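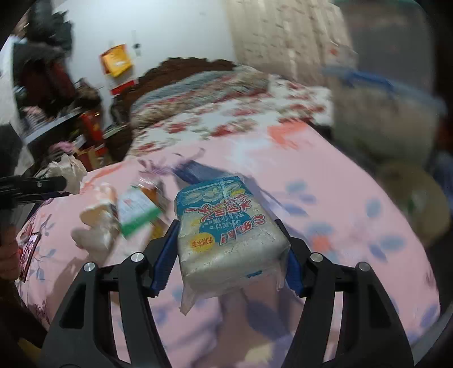 Ona Mägi packs food parcels for people who are away from home for long stretches: students, ship crews, a few hospital patients. She runs the work out of two rooms under the name Tullel, and she has strong views on rice snacks. We spoke in May, by phone and then once more at her packing table, mostly about how light, brittle food should be wrapped, stacked and stored by the person who receives it.

Puffed rice came up first. Mägi regards it as the hardest common snack to ship well.

"It's mostly air," she said. "It weighs almost nothing, so people treat it as filler and push it into whatever gap is left. Then a jar leans on it for the whole trip. The block arrives as crumbs, and the customer thinks it was made that way."

Her rule is that puffed blocks go in last, on top, with the long side upright. A block standing on its edge takes a load better than one lying flat, she said, provided something holds it on both sides. She uses folded paper for this. Soft clothing works too, if the parcel has any.

Plastic film is a separate matter. A single-wrapped block usually has some slack in the wrapper, and she leaves it alone.

"I used to fold the loose part under and tape it. It looks neater. But the tape pulls on the seam, and a seam that has been pulled opens at a corner. You don't see the hole. You only notice the snack is soft." She now lets the extra film hang or lie wherever it wants and puts nothing sticky on it.

Moisture is the main cause of complaints. Puffed rice takes up water from the air quickly once the film is open, and the change is easy to feel: the grains stop snapping and begin to drag against the teeth. Mägi tests her stock by breaking a corner from one piece in each case. A clean break passes. If it bends before it breaks, the case is set aside for her own kitchen.

She keeps a notebook of these tests. The most recent pages cover a batch of 340 pieces, of which two failed. Both came from the same side of the shelf, next to an outside wall. She has since moved the shelving inward by the width of a hand.

I asked what customers should do after the parcel arrives, particularly in a small room without a kitchen. Many of the people she packs for have a bed, a desk and one shelf.

"They eat on the bed," she said. "Of course they do. I'm not going to tell them to buy a table."

Her instructions for this are printed on a card that goes into each student parcel. The wording was worked out with Algirdas Juška, who handles the printing and disagrees with her about commas. It says to open the film along the back seam and to fold it down halfway, so that the lower part still holds the block. The upper half is eaten first. Loose grains fall into the film. For whatever escapes onto the bedding, the card recommends lifting the sheet by its corners and shaking it out of a window or into a tub.

"Don't brush," Mägi said. "Brushing breaks the grain and pushes the sugar into the cloth. On a smooth cotton sheet you can get away with it. On a quilt, no. Anything with stitching has channels, and the crumbs go down into them and stay."

If the coating has already stuck to the fabric, she advises a cloth wrung out in warm water, pressed down and lifted, then left to dry before the bed is made again. Syrup coatings come out this way. Chocolate needs soap.

Labels take up a good part of her week. Tullel orders from several countries, and a large share of the snacks carry no text that the recipient can read. Japanese packaging is the usual case. Mägi doesn't read the language and does not guess.

"A cartoon on the wrapper tells you nothing about what's inside. Bright red writing tells you nothing either. It could be the name, it could be the flavor. I want the ingredients in front of me before I send it to somebody with an allergy."

Her procedure is to ask the importer for a written ingredient list, and to copy it by hand onto a plain sticker. The sticker goes on the outer paper. She never puts it over the printed label, where it could cover a date or a warning. Abdelilah Younis, who buys for a shop called Munatetti and shares some of her orders, checks the copies against the lists. He has sent back stickers for a missing "may contain" line and for handwriting.

"He was right about the handwriting," she said.

Products without a list are not shipped. This rules out some things she would like to include, among them a soy-flavored rice block she described at length and has not been able to get documents for. Wheat in the soy sauce is the question there. She has asked the importer twice.

On storage, her advice is short. Unopened blocks can stand in a drawer or on a shelf, away from the radiator and the window. Opened ones belong in a tin with a tight lid, alone. Puffed rice picks up the smell of whatever is kept with it, and tea is the worst neighbor in her experience, ahead of dried fish. A clip on the film is good for one night.

Softened pieces can be recovered in an oven at 100 degrees Celsius with the wrapper off. She spreads them on paper and checks after a few minutes, then lets them cool fully before judging the texture, as they come out soft and harden on the tray. Coated pieces are less reliable. The syrup melts before the grain has dried.

The last thing we discussed was parcel size. Mägi has been asked for larger boxes and has turned the request down so far. A parcel over 30 centimeters on its longest side gets stacked at the bottom of the load by her carrier, and the rice pays for it. She is trying a flatter box from Jetia with a double wall at the short ends. The first samples had arrived on the morning I visited, and she had one on the table with a puffed block inside and three cookbooks on top.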